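## 4 结果与讨论：宿舍里的包装如何被留下来

本节讨论Loltcombe学生宿舍中包装物的第二次使用。前一节已经说明了日志的填写方法和访谈的过程，因此这里只在必要的时候重复。我们的材料来自Hendriks楼的27位住户，他们在42天里共提交了2323条日志。每一条日志对应一个进入房间的包装物，或者对应一个已经在房间里的包装物的一次变动，例如换位置、换用途、送给别人或者丢掉。全部日志用Erkis软件编码，由两位编码者分别完成，然后对不一致的地方进行讨论。

需要先说明一个用词的问题。在中文文献中，“再利用”常常与“回收”放在一起，有时候甚至互相代替。本文所说的“留用”范围比较窄，只指住户没有把包装物交给任何回收系统，而是把它留在自己的房间里，并且给它一个用途，哪怕这个用途只是“以后可能有用”。我们选择“留用”这个词，是因为访谈中住户自己最常说的动词是“留着”。他们很少说“再利用”，更少说“环保”。

### 4.1 留用的决定发生在什么时候

我们原来的假设是，住户在打开包裹的时候就会决定包装物是否留下。日志并不支持这个假设。在开箱的时候，大多数包装物没有得到任何决定，它们被放在门边、床下或者桌子的一角，等待房间里出现某个需要。一位住在三楼的住户在访谈中这样说：“我没有决定要留，我是没有决定要扔。”这句话很好地概括了我们在许多日志中看到的情况。

因此，我们把开箱到确定用途之间的这段时间称为“搁置期”。搁置期的长短差别很大，有的只有一个晚上，有的一直延续到调查结束。在搁置期里，包装物并不是完全没有作用。它会占据地方，会让同屋的人提出意见，也会被临时放上别的东西。后面这一点对我们的分析特别重要，因为很多稳定的用途正是从一次临时的放置开始的。有人回到房间，手里拿着钥匙和零钱，桌上正好有一个打开的盒子，于是就放了进去；第二天他又放了一次；一个星期以后，这个盒子在日志里的名称已经从“快递盒”变成了“放钥匙的盒子”。

名称的变化在编码时很容易被忽略，因为我们最初的编码表只记录物件的材料和大小。第一轮编码结束之后，我们增加了“住户如何称呼”这一栏，并且对已经完成的部分重新编码。重新编码的结果表明，名称的变化通常晚于用途的变化。也就是说，住户先这样用了，过了一段时间才这样叫。有些物件的名称一直没有变化，即使它的用途已经很稳定。例如一位住户每天从“外卖的袋子”里拿袜子，到最后一次访谈时仍然把它叫做“外卖的袋子”。

### 4.2 尺寸、盖子与边缘

什么样的包装物容易被留下来？住户的回答很一致：结实的、干净的、大小合适的。不过，这三个形容词在实际判断中的含义与我们预想的不同。

“结实”主要是指包装物打开以后还能保持形状。瓦楞纸箱在完整的时候很结实，但是许多纸箱在开箱时被刀划开了底部或者侧面，之后就很难再作容器。住户知道这一点，但是他们在开箱时通常比较着急，不会特意从可以重新合上的一边打开。只有少数几位住户写道，他们在收到形状好看的盒子时会慢一点拆。与此相比，硬质的塑料盒、铁盒和泡沫盒在开箱后几乎没有变化，所以它们进入搁置期时的状态更好，后来被留用的机会也更多。

“干净”的含义更加复杂。装过食品的包装物经常被认为不干净，即使它没有直接接触食品。装过衣服、书籍或者电子产品的包装物则被认为是干净的，即使它的外面在运输中已经沾了灰。可见，住户的判断根据的是包装物以前装过什么，外表的情况反而是次要的。一位住户说，她把一个装过海鲜的盒子洗了好几遍，闻起来已经没有味道，但是她仍然不愿意把毛巾放进去，最后用它放了工具和胶带。在她看来，工具“不介意”。

“大小合适”的参照物并不是要放进去的东西，而是房间里的空位。Hendriks楼的房间面积有限，书桌的深度比较小，床下的高度也不高。住户在描述一个盒子的大小时，往往说它“能放在台灯旁边”或者“推得进床底下”，很少说它能装多少。这个结果与关于家庭储物的研究有所不同，在那些研究中，容量一般是第一个被提到的因素。我们认为原因在于宿舍的家具是固定配置的，住户不能通过添加家具来适应容器，只能通过选择容器来适应家具。

盖子的情况值得单独说明。许多包装物原来是有盖子的，但是在留用以后，盖子与盒体常常分开。盖子有时候被当作托盘，有时候被放在盒子下面，也有不少直接被丢掉。没有盖子的盒子使用频率更高，因为住户可以一只手把东西放进去，也可以不打开任何东西就看见里面有什么。图2中的白色泡沫盒就是敞开放在宿舍桌上的，盒内有一个浅绿色的小包装、一块揉皱的灰色布，还有几件颜色鲜明的东西。在日志中，敞开的容器里放的多半是混合的物品，有盖的容器里则比较单一。

边缘的厚度也会影响使用方式。边缘较厚的容器可以直接用手提起来，可以在上面搭一条带子或者夹一个夹子，住户搬动它的时候也比较放心。边缘较薄的纸盒在反复搬动以后会变软，住户于是减少搬动，这样的盒子慢慢固定在一个地方，最后只在找不到东西的时候才被翻开。我们在设计调查时没有考虑边缘这个因素，它完全是从访谈中出现的。

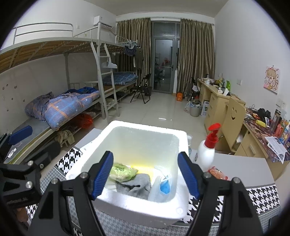

与边缘有关的另一个问题是容器之间的组合。住户很少只留用一个包装物。当第二个、第三个容器出现的时候，它们能不能叠放、能不能套在一起，就成为新的标准。厚边的容器叠放时比较稳，但是不能互相套入，所以在空着的时候占地方。薄壁的塑料盒可以套成一摞，住户愿意多留几个，但是其中大多数一直没有被使用。从日志来看，容易套放的包装物留存的数量多，而真正承担用途的比例并不高。我们建议在以后的研究中把“留存”和“使用”分成两个变量，否则会高估这一类包装物的留用价值。

### 4.3 混合物品与“暂时的家”

上一小节提到，敞开的容器多半装着混合的物品。在一般的收纳建议中，混合放置被看作是没有整理好的表现。我们的受访者并不完全同意这个看法。他们承认这样的盒子看起来有些乱，可是也强调它有明确的功能，就是接收那些还没有固定位置的东西。

这些东西包括已经拆开但是没有用完的小包装、擦眼镜或者擦屏幕的布、充电线、发圈、口罩、药膏、收据、从衣服上剪下来的备用扣子等等。它们有一个共同的特点：体积小，使用的时间不确定，丢掉又觉得可惜。住户如果为每一类都准备一个容器，桌面很快就会不够用。因此，一个混合的盒子在有限的空间里是合理的安排。一位住户把她的盒子叫做“暂时的家”，后来另外几位住户在小组讨论中也使用了这个说法，所以我们把它作为一个编码类别保留下来。

“暂时的家”有它自己的更新规律。东西进入盒子的速度一般比较平均，而离开盒子的时间非常集中。集中离开的时刻包括准备考试之前、家人来访之前，以及宿舍检查之前。Hendriks楼的检查安排在星期三，日志中与“清空”“倒出来”“挑一挑”有关的条目也明显集中在检查的前一天晚上。在这样的时刻，盒子里的东西被重新判断，而盒子本身几乎从来不被判断。它被倒空，擦一擦，再放回原来的位置。换句话说，内容物的流动使容器变得更加稳定。

这种稳定还表现在住户搬换房间的时候。调查期间有几位住户因为维修而换到同一层的其他房间。他们在搬动时，把“暂时的家”连同里面的东西一起端过去，放在新桌子上大致相同的位置。其他的包装物则大部分没有跟着搬走。有一位住户在事后才意识到这件事，她说自己带走了一个“不值钱的盒子”，却把买来的收纳架留给了下一位住户，因为收纳架拆起来太麻烦。

### 4.4 同屋者之间的协商

在双人房里，包装物的留用不是一个人的事情。搁置期的物件如果超出自己的一边，就会引起协商。协商很少是正式的，多数情况下只是一个问句，例如“这个你还要吗”。我们在日志中发现，这个问句往往会产生两种相反的结果。一种结果是物主马上把包装物丢掉；另一种结果是物主在被问到之后，立刻给它找一个用途，以证明自己确实还要。后一种情况下产生的用途有些勉强，但是其中相当一部分延续到了调查结束。

公用的容器也会在协商中出现。通常是一个人先留下一个盒子，另一个人往里面放了东西，没有说明，也没有被反对。以后这个盒子就成为两个人共同使用的。公用容器的物主身份会慢慢变得不清楚。在访谈中，当我们分别问同屋的两个人盒子是谁的，他们有时候都回答是对方的。因为双方都认为是对方的，所以双方都不会把它丢掉，这也是公用容器能够长期存在的一个原因。

我们也记录到一些不愉快的例子。体积大的泡沫箱在搬动和切割时会掉下白色的颗粒，颗粒粘在衣服和地毯上，很难清理，这是同屋者抱怨最多的一点。小一些的泡沫盒没有引起类似的意见，主要是因为住户不去切割它们。另外，装过食品的包装物即使洗过，也容易成为争论的对象。双方对气味的感觉不同，而气味又很难用第三方的标准来判断。在这种争论中，让步的一方几乎总是包装物的物主。

### 4.5 送货方式的影响

包装物的种类与送货方式有直接的关系。Hendriks楼的大部分包裹由Jisier配送，放在一楼的取件架上，由住户自己带回房间。从取件架到房间的这段路程虽然不长，却是一次重要的筛选。一些住户在取件架旁边就拆开包裹，只把里面的东西拿上楼，外箱直接放进旁边的纸类回收桶。对于这些包裹，能够进入房间的只有内层包装。

这可以解释为什么在房间内的日志中，内层包装的比例比我们预期的高。内层包装与外箱相比，颜色较浅，印刷较少，没有贴地址标签，形状也更接近普通的家用容器。住户把它放在桌上时，来访的人不一定看得出它原来是包装。有几位住户很在意这一点，他们会把残留的胶痕擦掉，或者把印有文字的一面转向墙壁。也有住户完全不在意，甚至觉得印着字的盒子更容易辨认。

七月和八月的情况与其他月份可能有很大的差别。在炎热的季节，需要保冷的食品会使用更多的隔热材料，泡沫类包装进入宿舍的数量应该会增加。我们的调查没有覆盖这段时间，因此不能对季节的影响作出判断。根据访谈中的回忆，暑期留校的住户在一个夏天里会收到“多得没有地方放”的泡沫箱，不过这种回忆可能受到少数印象深刻的事件的影响，使用时应当谨慎。

送达的时间也有一定作用。傍晚取回的包裹多数当晚就拆开，而拆下来的材料要到第二天才有人处理，中间的这个晚上给了它们第一次被使用的机会。上午取回的包裹，住户往往在出门上课时顺手把包装带走。我们没有在日志表中设置取件时间一栏，这里的说法只是根据住户在备注中写下的内容，不能作为定量的结论。

### 4.6 对回收安排的几点含义

学校的后勤部门通常把留在宿舍里的包装物看作回收率的损失。根据我们的结果，这个看法需要修正。处于稳定用途中的包装物代替了一部分本来要购买的收纳用品，虽然我们没有计算它所避免的消耗，但是住户在访谈中多次提到，有了这样的盒子以后就没有再买新的。真正的问题出在搁置期很长、又始终没有得到用途的那一部分。它们占用空间，积灰，最后在学期结束时一起被丢掉，而那时回收桶往往已经满了，结果只能进入普通垃圾。

因此，比较有效的措施也许是缩短搁置期，而不必反对留用本身。在取件架旁边提供一个可以放下和拿走空容器的架子，可以使不需要的盒子较早离开房间，也可以使需要的人较容易找到大小合适的盒子。小组讨论中住户对这个想法反应较好，同时提出了卫生方面的担心，尤其是对装过食品的容器。把装过食品的容器单独放置，大概可以减少一部分担心，但是如前文所述，住户的判断依据是包装物的历史，仅仅依靠清洗并不能改变这种判断。

另一个可能的措施是调整学期末的收集时间。目前的收集集中在退宿的最后几天。如果在考试之前增加一次收集，就可以与住户自己清理桌面的时刻重合。我们在4.3中已经看到，住户在这些时刻愿意重新判断物品，只是很少判断容器。在收集通知中直接写明“空盒子、泡沫箱、纸箱”，可能会提醒他们把容器也考虑进去。这个建议还没有经过检验。

### 4.7 局限

本研究的材料有几个方面的局限。第一，全部住户来自同一栋楼，家具和检查制度都相同，所以关于“空位”的结论不一定适用于可以自己添置家具的住处。第二，填写日志本身会使住户注意到平时不注意的物件。有住户在访谈中说，如果没有这个调查，他不会发现窗台上的那个盒子已经放了这么久。这样的注意可能使一些包装物提早被丢掉，也可能使另一些得到本来不会有的用途，我们没有办法区分这两种影响。

第三，日志的语言并不统一。住户可以用中文或者英文填写，而两种语言对容器的称呼不能完全对应。中文日志中的“盒子”和“箱子”主要按大小区分，英文日志中的“box”则没有这个区分。编码时我们根据住户填写的尺寸进行了统一，没有填写尺寸的条目归入“盒子”一类。这样处理可能使小型容器的比例偏高，读者在引用4.2的结果时请注意这一点。

最后，退出调查的住户没有接受结束时的访谈。从他们已经提交的日志来看，他们收到的包裹并不比别人少，但是搁置期的记录很不完整。关于这一部分材料，我们只在计算日志总数时使用，在分析用途变化时没有纳入。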